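Bench notes, 22nd May
Table finish, Hendeck oil vs. Murkelum hardwax 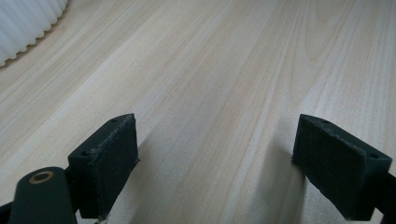
Pale top, grain running on the diagonal, daylight on the far half.

Second look at the finish question. I'm still not convinced by the Murkelum label, which promises "no color shift on blond woods." The test strips under the bench say otherwise, at least to my eye. Both went yellow after 3 coats. Devora's data sheet claims the same thing for theirs and gives no test method.

Grain lines are a pain for judging sheen. The creamy bands look glossier than the tan ones whatever you put on them, and in daylight the bright half washes out completely. Anyone scoring by eye from the window side is guessing. Score from the shaded part or don't bother.

Sanding: 225 grit is what Pasichnyk's instructions ask for. We don't stock it. Used 220, doubt it matters.

To do
- 2 more strips, one left bare
- keep fabric off anything with fresh oil on it
- recheck in 4 weeks before ordering a full can of either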